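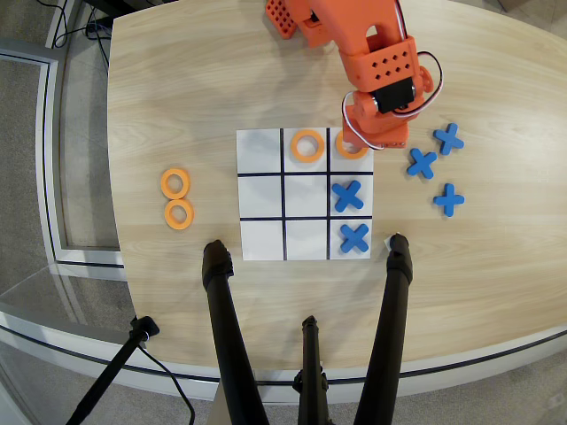

**Aniela Sikora**

*Small games, short breaks — Hurkley library, Sunday session*

- Hi everybody, thanks for coming! Let them settle, then ask who played tic-tac-toe as a kid. (All the hands go up, every time.)
- Point at the board. Two orange rings along the top, two blue X's down the right side. Ask: orange to move, where do you go? Give them a minute — somebody always shouts "center!" right away.
- Top left is open, so orange can finish the row. Let a kid say it if there's one in the room.
- Then flip it. Blue to move? Top right is taken, so that column is dead. I'd go center, which makes two in the middle row with the left cell still open. But orange still has top left! So blue has to block up there first. I got this wrong at Rudbridge and Wanda Głowacki corrected me from the back row.
- Talk about chunky pieces. I love rings and X's you can pick up, way better than pencil on a napkin — you slow down a little before you put one down.
- Pass out the 200 score cards. Pairs, best of five, go!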